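Tips for Working the Produce Stand Alongside the Picker

At Maltent the picker fills the baskets now, and the clerks spend the shift sorting, trimming and restocking. These habits help.

Put strays back first. A cucumber lying in with the bitter melons slows down an order, and so does a carrot on the sweet potatoes. 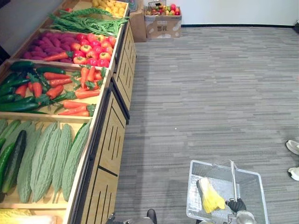

Carrots and cucumbers share the middle compartment of the stand.

Keep leafy tops turned the same way when you refill.

Stay a step back from the basket while an arm is moving. Grażyna Olszewski puts a strip of tape on the floor for new hires.

Write down every item you pull by hand. Roman Marciniak goes over the list at shift change, a job that used to be 2 hours of picking.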